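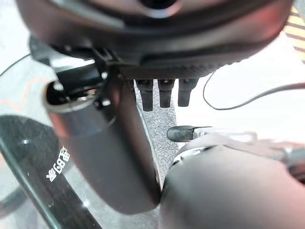

Cekton Hand-Teaching Kit with Wrist View

Products > Teaching and Demonstration > Cekton Hand-Teaching Kit

Most people who come to us already have a robot arm, and quite a few of them have a job in mind for it that they could do with their own two hands in a few seconds but would hate to type out as a list of positions. The Cekton kit from Odukoya is made for those people. You take hold of the arm and move it through the job, or you sit down at the Zaseo remote handle and drive it from a chair, and the kit writes down everything the arm did along with what the wrist camera saw while it was doing it. When you are happy with what you have shown it, you play it back, trim it, or hand the whole pile over to whatever training software you like to use.

Seeing from the wrist

The view from the wrist takes a little getting used to. The camera rides right up against the hardware, so the dark housing fills the top of the picture and the fingers reach in from the sides, with a strip of gray speckled surface showing in the space between them. The tips very nearly meet near the bottom center, and that small gap is the place to watch when you are lining up a pick. Things off to the side can be blurred or washed out, and we would encourage you to let them be. After an afternoon of driving this way most people find they have stopped looking at the arm altogether and are steering by the gap.

Cables do wander through the view, as they will on any arm that bends. Leave enough slack for the wrist to turn fully both ways, then clip the rest back.

Teaching by hand

Press and hold the button on the guide ring and the arm goes light. It will follow you wherever you lead it, and it stays put when you let go. There is a second, smaller button under your thumb for opening and closing the gripper, so you never have to reach for a screen in the middle of a move. Go at the pace you would use if you were showing a new coworker – smooth and a bit slower than normal is lovely, and short pauses are fine.

One piece of advice we give over and over: keep your hand on the ring and away from the fingers. If your own fingers are in the picture during every demonstration, the software may come to expect them there.

Teaching by remote

The Zaseo handle plugs into the same control box and sits on any desk. It moves in all the directions the arm does, with a squeeze grip for the gripper and a foot switch that lets you pause the arm while you bring your hand back to a comfortable spot. We like remote teaching for fussy work near small parts, and for anything you would sooner keep your arms out of. The person driving sees the wrist picture large and a side picture small, and you can swap the two with a tap of the foot switch.

Motion scaling is set from the dial on the base. Turned all the way down, a big sweep of your hand becomes a small nudge at the fingertips, and that is where we would start if you are putting a cap on something or feeding a plug into its socket.

How many times do I have to show it?

This is the question we hear most, and the answer depends on the job. For straight playback, once will do, if the part is always in the same place. For training a program that can cope with parts that move a little, we suggest 50 good demonstrations as a first batch. Try the result, look at where it struggles, and record more of exactly those moments. The control box holds around 1000 short demonstrations before you need to copy them off, so there is no rush to tidy up.

Do keep a few of the clumsy ones. A fumble followed by a calm recovery is worth having, and you can tag it with one key so it stays separate from the clean runs.

What comes in the box

Guide ring with both buttons
Wrist camera and mounting bracket
Control box and power supply
Side camera on a short stand
Arm cable, camera cable and a bag of clips
Printed quick-start booklet

The Zaseo handle and its foot switch are sold separately, or together with the kit as a bundle.

Fitting it to your arm

The guide ring bolts on between the last joint and the gripper. If your gripper is a Tirnell two-finger model the bracket goes straight on with the screws supplied. For other grippers please write to us before ordering, and include a snapshot of the wrist and the model name of the arm. We have adapter plates for a good many of them and would much prefer to send you the right one the first time.

Once everything is mounted, run the setup routine. It walks the wrist through a handful of poses and asks you to confirm that the fingertips stay in view in all of them.

Price and ordering

Cekton Hand-Teaching Kit: $799
Zaseo remote handle with foot switch, when bought with the kit: add $168

Software updates are free for as long as you own the kit. The March update added the one-key tag for fumbles and made trimming a good deal quicker, so if your box is older than that, please do install it.

Prices checked Apr 30, 2018.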